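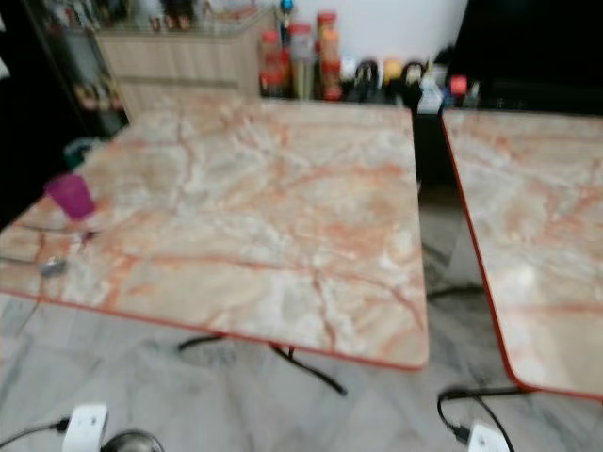

Figure 9. Square table with a marble-pattern top and red edge band, with part of a second table of the same design. A purple plastic cup stands on the first.

Papers > Furniture studies > Shared dining rooms

4.2 Table surfaces

The Flumham canteen was surveyed in July. Of the 114 tables recorded, 40 had patterned tops. Diners at these tables reported fewer visible marks than those at plain ones, although the wiping routine was the same for both.

3 shares · 0 comments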